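Bedroom tidying tips from our robotics club

Our club picked tidying as this season's project, and after up to 6 hours a week of putting things away with grippers I've picked up some habits that work just as well with your own two hands. Most of them started on the bed, where everybody dumps everything anyway!

First one: cables before anything else. Unplug the phone, coil the cord, set it aside. A cord that's still attached drags half the pile along with it (we lost 2 whole practice runs to that before we learned). Pens and other skinny things come next, while you can still find them.

Snack bags are the worst. They crinkle, they slide, and they puff back up when you let go. Pinch them at a corner, up by the seam — grab the fat middle and you're just chasing air.
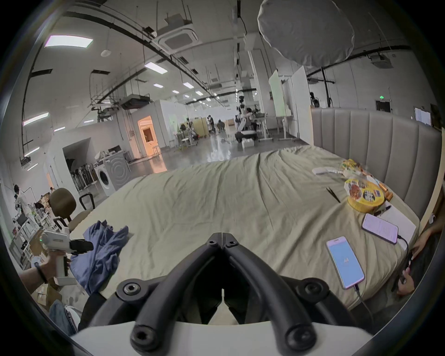 Smooth the sheet before you sort, too. Small stuff rolls into the wrinkles and hides. I pull from the corners nearest me and work toward the headboard, and I leave cloth for last. A balled-up shirt is easier to lift if you take hold of the highest fold and let the rest hang.

For boxes, we label ours by where the stuff goes. "Desk" and "Trash" get used. "Misc" fills up in 14 minutes flat. Our sorting routine is named Flutow and our team is Skukden (long story), and both names are on masking tape on every bin we own.

If two people are tidying, split the bed down the middle and stay on your own side. We bumped elbows constantly until we tried that. And empty the box when you're done — I still forget that one.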